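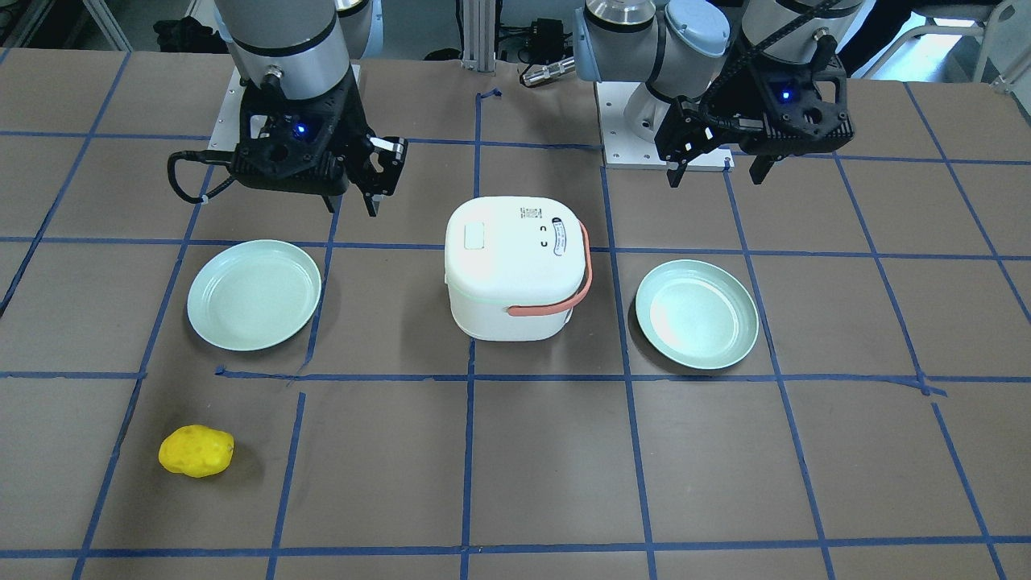

Can a robot do my kitchen chores yet?

Posted by Marjut in Grukbridge
2023-07-04

Hello all, and apologies if this has come up before. My husband had his shoulder operated on in the spring and I have bad wrists myself, so between the two of us the kitchen has turned into a bit of a battle. Lifting the lid off things, dishing up rice, getting plates to the table and back again. Our son keeps sending me clips of robot arms doing this kind of job and telling me to hold out another year. Is he right? I don't need anything fancy. If it could serve up supper and put the plates in the sink I would name it in my will. We have set aside a little over 200 a month for help in the house and I'd like to know whether to spend it on a person or save it for a machine.

Paavo Hämäläinen

Spend it on the person, and please don't feel you're missing out! I worked 14 years on the packing line at Harju, the last few of them next to arms very much like the ones in your son's clips, and I'm as fond of them as anybody could be. On a line they are marvelous. The same carton comes down the same belt to the same spot, and the arm will pick it up all night long and never grumble about its back.

A kitchen is another matter, and rice is a good chore to think about. You and I press on the top of a cooker without giving it a thought, but a machine has to find the right place, push hard enough to do the job and stop before it shoves the whole thing across the table. Then there is the second hand. When my wife opens a jar or a pot, one hand works and the other is already hovering where it will be needed next, and getting two arms to share out a job like that takes an awful lot of patient teaching.

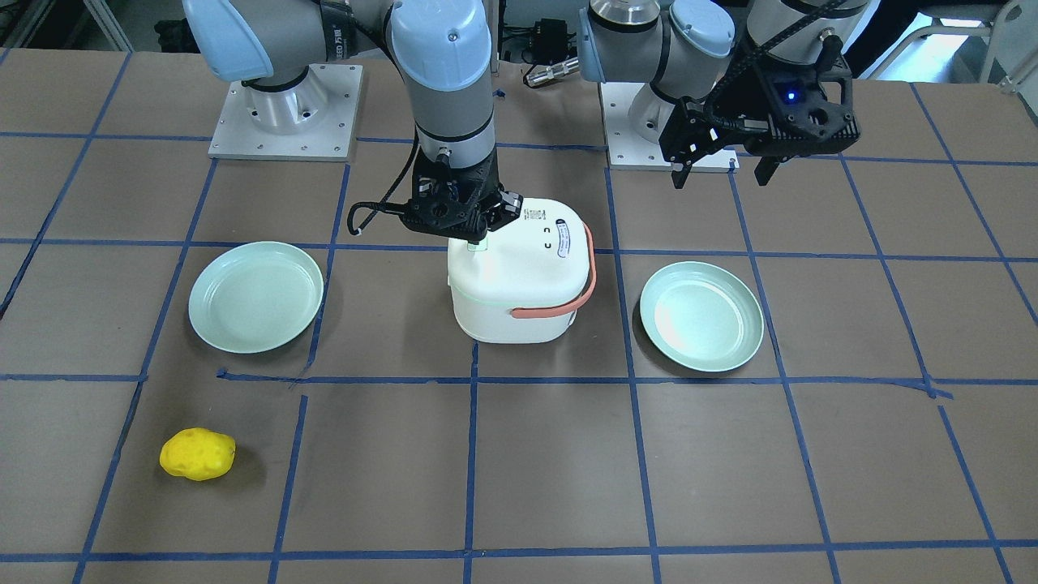
And that is with a clear table, two plates and good light. Put the mail down beside the cooker, or a damp dishcloth, or a grandchild's elbow, and you have given it a new problem to solve. Plates are tricky too, being shallow and shiny - I've watched a very expensive gripper chase a saucer to the edge of a bench and over it.

So a year sounds hopeful to me. For plain fetching and carrying in a tidy room, perhaps sooner than I think. For supper with steam coming off it, I'd want to see it done 30 evenings running in a real house before I let it near my good plates. In the meantime, ask the occupational therapist about a lighter pot and a rolling cart. We bought a cart when my knee was bad and we still use it every day.

Jouko Lindqvist

get a dishwasher. thats a robot and it works. ours is a Tisent and the door is easy on the hands

Terttu from Sodalon

I agree with Paavo, mostly, though I'd say a word for the small machines. We have a floor sweeper that manages the hall and the kitchen nicely as long as the chairs are up, and my sister has a jar opener that clamps on by itself and turns at the press of a button. Neither one will serve your supper, but they have saved my wrists more than anything else in the house. Try the opener first, Marjut, and do borrow one before you buy - some of them are heavier than the jar!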